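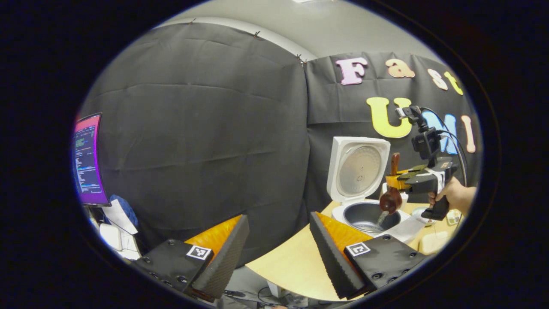
## A fabric corner and a breakfast table in front of it

I have a soft spot for a plain dark corner. Hang black fabric across two walls, put something colorful on it, and even a small table nearby starts to feel like it has its own little room. My first try was for a Saturday breakfast at Bistlow, and I have done it often enough since then to have opinions, so get yourself a coffee and we'll go through it together.

### Hanging the fabric

1. Measure both walls from the corner outward. My longer side takes 100 inches of fabric, and the drop is 89 inches with a little extra to tuck away at the bottom.
2. Use two panels and let them meet at the corner. I once tried to bend a single piece around and it sagged terribly.
3. Put the first small metal clip right at the corner seam, where the two panels come together. Work outward from there, pulling gently as you go. You can get by with three clips if the fabric is light, though a heavy one will want more.
4. Stand back and look at the folds. A steamer will take out the worst of them, but a few soft creases never bothered me and I usually leave them alone – they show much less once the letters are up.

### Adding the letters

Foam letters are lovely for this because they weigh next to nothing. Ours say "Fast" on the top row and "UMI" underneath, in pink, peach and yellow with a light blue M, and pale colors like those really do stand out on black. Lay the whole thing out on the floor first! I find it easiest to begin with the bottom row, check that it's level, and build the top row from it. Use small pieces of double-sided tape, 4 to a letter, and press each one for a slow breath or two.

### Setting the table

Now for the food. The rice cooker goes in first, in the middle, with enough space behind it for the lid to swing all the way back. The toaster can sit right next to it on the right, with its cord run behind so that it isn't where people reach. Keep small plates for the sliced meat or sausage (a pale green one looks pretty on light wood), and set them past the toaster.

Start the rice well ahead and save the toast for last. When you open the cooker, lift the lid away from you and let the steam go before you put a hand near it. Then fluff the rice from the bottom up, using a wooden or plastic paddle so you don't scratch the pot. 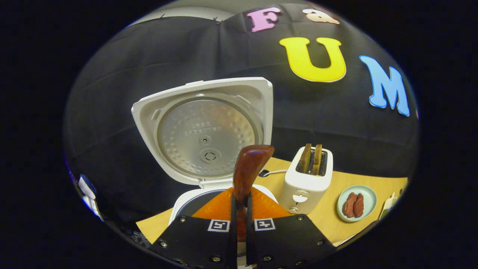 One reader wrote in to say that she always takes the inner plate out of her rice cooker lid after the meal, if it's the kind that comes off, and washes it along with the pot, as starch gathers in all those little dimples. She also wipes around the vent with a damp cloth. I have started doing the same on Mondays, once the cooker is unplugged and cool, and I leave the lid up until everything has dried.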